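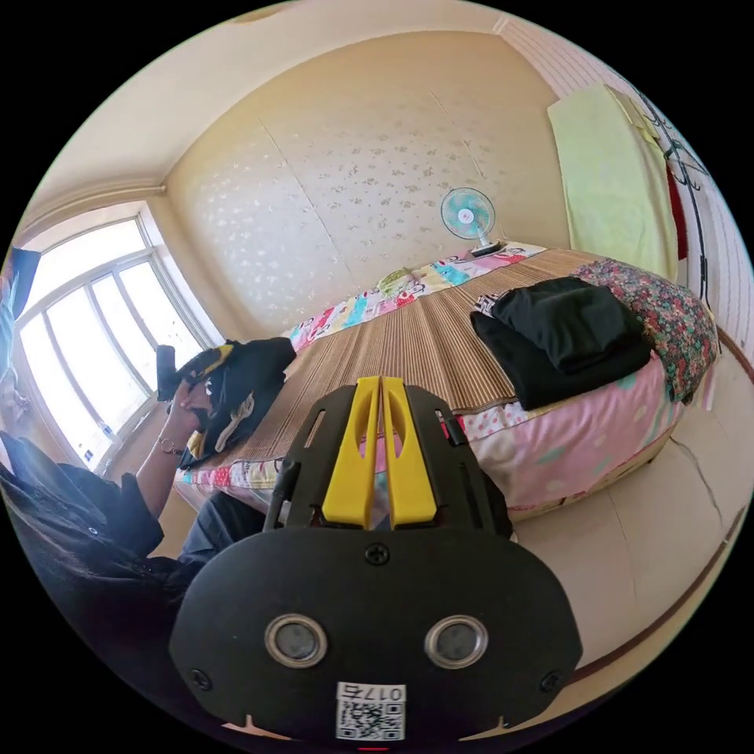
Senska is a small bedding workshop and mail-order shop in Chala. We opened with two sewing machines and one cutting table, and now employ 18 people, most of whom live within walking distance. We make quilts, fitted sheets, pillow covers and summer bed mats. A lot of our customers want a bed they can change with the season, so our range is planned in layers: a striped woven mat over the bed for hot nights, a patchwork quilt in pink, blue, yellow and white squares when it cools down, and a floral pillow that stays out all year.

Our cutting and sewing are done in the Chala workshop. Packing and returns moved to Durkar when we ran out of floor space, and the Durkar building also has a small seconds shop, open until 4 p.m. Seconds are marked with a blue thread at the hem – usually the fault is a crooked seam or a color that doesn't match the rest of the batch.
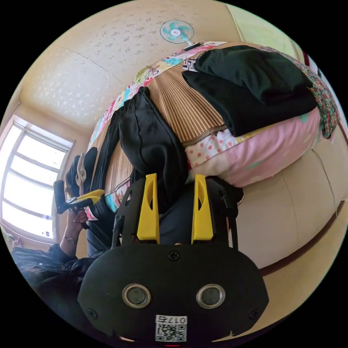 The current list has 146 items, 27 of them in crib and child sizes. Odd sizes can be made to order. Send us the length, width and depth of the mattress, measured without any bedding on it, and we will reply with a price.

We also run a repair service. Quilts from any maker are accepted if they have been washed first. Last year we mended 221, and the busiest month was September. Repairs are handled by the Gatatcombe line, our hand-finishing team, named after the first quilt pattern we sold.

Trade customers should ask for the separate price sheet.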